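21st March

Back on the football awards archive today, and I think I've finally got the vote sheets to load without the whole thing falling over. The trouble was the old scans (of course it was). Anything before 1989 has the points written in by hand, and the reader keeps taking a 1 for a 7, so one poor left back came out as the runaway player of the year with 3438 points. Lovely for him, but the entire jury couldn't have given him that many if they'd tried!

I've put a ceiling on it now. No single ballot can hand out more than 60 points and no player can go over the jury total for that season. If either rule trips, the row goes into a "look at me" file and I check it by eye. There were 200 rows in there by lunchtime, which was a bit grim, but most of them were the same smudged column on the Plulamau sheets, so I fixed the column and ran it again.

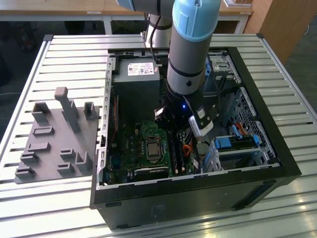 **Sports Records Group, Awards and Voting**

After that it was names, names, names. The Babić problem is still with us. The accent drops out in half the files, so we've got Babić, Babic and one Babi? with a question mark, and all three were sitting in the table as different midfielders. I've merged them but kept the original spelling in a side column, in case somebody wants to see what was printed at the time. Please don't tidy that column, it's meant to be ugly.

Ferkemex Cup votes: done up to the change of format. From then on they gave out a goalkeeper prize as well, on a separate ballot, and I haven't decided whether it belongs in the main table or gets its own. Leaning towards its own. Fans' votes are staying out for now too, as the totals are enormous and they'd swamp the captains and coaches.

Tried the Otanix export again and got the same blank last page as before. Saving as plain text first gets round it, so do that until I've found out why.

Still to do:

- tied places (two thirds and no fourth, or a third and a fourth? The sheets do both)
- player of the decade lists, which use a different scale altogether
- ask for better scans of the two torn Plulamau pages
- write up the points rules before June, when the next batch comes in

The smudged column fix is saved under "plulamau_col4", with the old version next to it.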